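4.2 Demonstration at the Open Day in Predville

The open day took place at our laboratory in Predville on Nov 17, 2019. The public program lasted the whole afternoon, and our part of it was a simulator station with one large screen and two hand controllers. Visitors could drive the two-armed robot model through a furnished room and then try a short task with the grippers. The station ran the Hesirel simulator, in the same version that was used for the laboratory trials of Section 3. We did not change the physics settings for the public, but we limited the maximum joint speed, as many visitors moved the controllers very quickly in the first seconds.

Each visitor had 4 minutes. The first part of this time was free driving, and the rest was the task, in which the robot had to reach the door of the room and bring one gripper close to the handle. Before starting, each visitor received a printed sheet with the controller buttons. In total 36 visitors completed the full session and agreed that their commands could be recorded. Visitors who only watched, or who stopped before the task, are not included in the analysis.

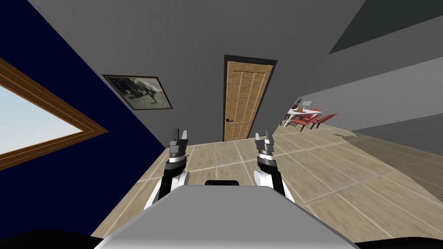 Figure 3. View shown to visitors at the simulator station. The closed door stands beyond the two open grippers.

The question which interested us most was how people without training understand a view that is not level. In the Drasivdale study, which we carried out in August with students of engineering, the horizon was always kept horizontal by software, and the participants did not report problems of orientation. For the open day we decided to leave this correction off in one half of the sessions. In the view of Figure 3 the tilt is strong: the ceiling takes most of the upper half, and the floor runs down diagonally toward the lower left. The grout lines between the floor tiles still lead in the direction of the door, and several visitors told us that they followed these lines when the walls were confusing for them. Others used the red chairs on the right as a landmark and tried to keep them on the same side while driving. We did not expect the second strategy, and our questionnaire had no item for it.

The recorded commands were sampled at fixed intervals and divided into segments, where a segment ends when the visitor releases both controllers. This gave 970 segments for the whole day. We removed segments shorter than 600 milliseconds, since most of them came from an accidental touch of a button. The remaining segments were labeled by hand as driving, arm motion, or mixed. Mixed segments were rare at the beginning of a session and became more frequent in the task part — the visitors started to move the base and the arms together only when they were already near the door.

A difficulty of the public setting was the advice from other people. Friends and parents standing behind the visitor often called out directions, and "left" could mean the left gripper or the left side of the room. We marked these moments in the session notes when the operator of the station heard them, but the marking is surely incomplete. For this reason we do not compare task times between the level and the tilted condition, and we report only the types of segments. The same data are used in Section 5, where they are compared with the commands collected with the Kim controller.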